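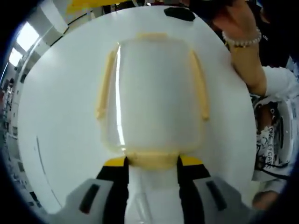 **Fig. 4.1** Lidded container, four latches, one per side.

# Chapter 4: Boxes That Close

Start with the lid. Most leftovers go bad because of a bad seal, not bad cooking. Have one box on your desk while you read, any make. Ours are the Grestby kind, clear-ish plastic, latch on every side.

Words for this chapter: *latch*, *rim*, *seal*, *headspace*. Learn them now, they come back in Chapter 6.

Order for closing: far latch, near latch, then left and right. Press the lid flat first. Dont force a latch that sits crooked, lift the lid and start over. 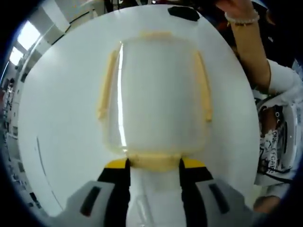

**Fig. 4.2** Translucent box with pale yellow edging, on a white tabletop.

Before section 4.1, read the Mella storage notes (p. 61). Bring a box to class, empty, wahsed. Labels and dates come later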